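Lobo Parts Tote, Yellow

Sold singly or in a pack of 4

I've been buying storage for small parts for longer than I'd like to admit, and the Lobo is the tote I keep going back to. I stock three sizes of it at Priltik now, but the middle one is the one I'd hand you if you walked in and said "I just need a bin, please!"

The rim is thick, so you can grab it anywhere with gloves on. Inside it's a flat floor with no ribs, and small stuff doesn't hide from you (I lost a whole bag of M3 washers in my old ribbed ones, still bitter).
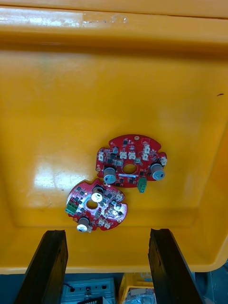 Two red round boards in a yellow bin.

I went with yellow after trying the gray from Omia. The gray looks smarter on a shelf, sure, but I kept setting it down and walking off without it. The yellow I can spot from across the shop.

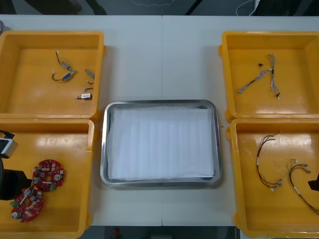

Cleaning is easy. Warm water, dish soap, a soft cloth, done. Please don't use a scouring pad, because the finish is glossy and it'll show every swirl. It picks up scuffs with use anyway, and mine are covered in them, but they hold parts just the same.

Labels are the one thing I'd change. Paper ones peel off the sloped sides by January if you put them on in the fall, so I buy the Zotum clip-on holders and slide a card in.
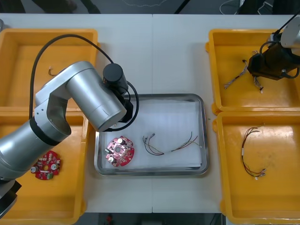 Shipping! Single totes go out in a plain carton, packs of 4 come nested with a sheet between each one. If you're fitting out a bigger place, I can do pallet pricing, just send me a note first so I can check what's in the back. We sold 3,000 of these last year and I still manage to run out.
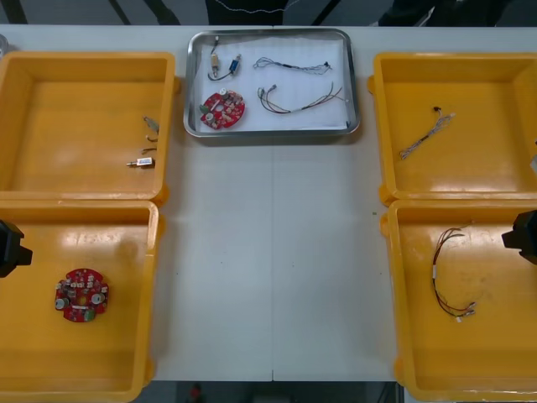 Effie Pringle
Storage buyer, Priltik

Returns are fine for 3 months if the tote's unmarked. Lids are sold separately and they don't fit the older Lobo totes with the narrow rim, so measure before you order. Page updated Jun 29, 2026.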